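Stand: Februar | Fachbereich Sprachdidaktik, Institut Plunimbridge

Handreichung zur vierten Sitzung: Mikroteaching und Unterrichtsbeobachtung in der Fremdsprachenlehrerausbildung

1. Gegenstand der Sitzung
Die Sitzung führt in das Mikroteaching als Ausbildungsform ein. Unter Mikroteaching wird eine verkürzte Unterrichtssequenz verstanden, die vor einer kleinen Gruppe gehalten und anschließend gemeinsam ausgewertet wird. Der Schwerpunkt liegt auf der Einführung neuen Wortschatzes sowie auf der Formulierung von Arbeitsaufträgen in der Zielsprache.

2. Ablauf
Jede Sequenz dauert 30 Minuten einschließlich der Auswertung; die gesamte Sitzung umfasst 90 Minuten. Die unterrichtende Person legt vorab ein Lernziel schriftlich fest. Die Beobachtenden erhalten den Bogen Flellavness in der gekürzten Fassung und notieren ausschließlich beobachtbares Verhalten. Wertungen sind der Auswertung vorbehalten.

3. Sprachliche Anforderungen
Arbeitsaufträge sind in kurzen Hauptsätzen zu formulieren. Schlüsselbegriffe werden vor der Arbeitsphase gesichert, nach Möglichkeit durch Umschreibung oder ein Beispiel. Ein Wechsel in die Erstsprache ist zulässig, im Entwurf aber zu kennzeichnen.

4. Leistungsnachweis
Einzureichen ist ein Reflexionsbericht von höchstens 1000 Wörtern. Der Beobachtungsbogen ist als Anlage beizufügen. Die Abgabe erfolgt über die Lernplattform Jarnness, Kursnummer 433.

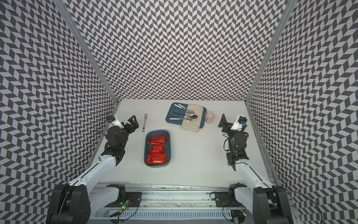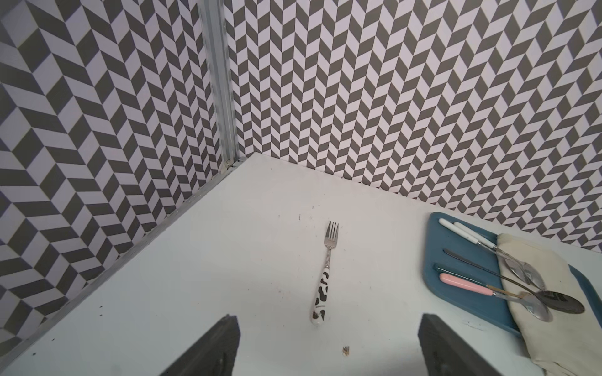
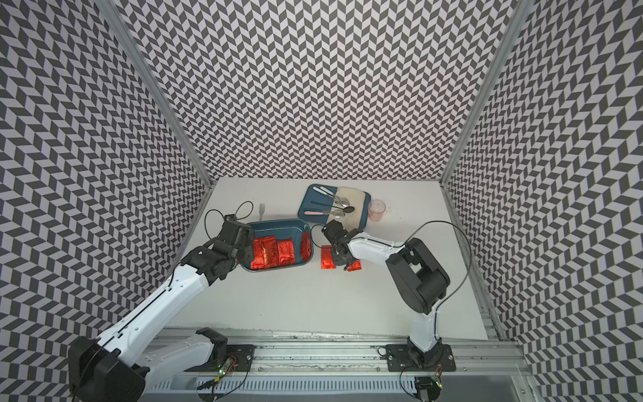 Darf die Sequenz auch zu zweit unterrichtet werden?
Teamunterricht ist nach Absprache mit der Kursleitung möglich; der Reflexionsbericht ist jedoch von jeder Person einzeln zu verfassen.

Kommentare (2)

Gast: Ist die Langfassung des Bogens ebenfalls auf der Plattform hinterlegt? Im Kursordner finde ich nur die gekürzte.

sprachkurs_b: Zählt das Literaturverzeichnis zur Wortzahl? In der Handreichung zur dritten Sitzung war es ausgenommen.

Diese Website verwendet Cookies. Mit der weiteren Nutzung stimmen Sie deren Einsatz zu. Einstellungen | Akzeptieren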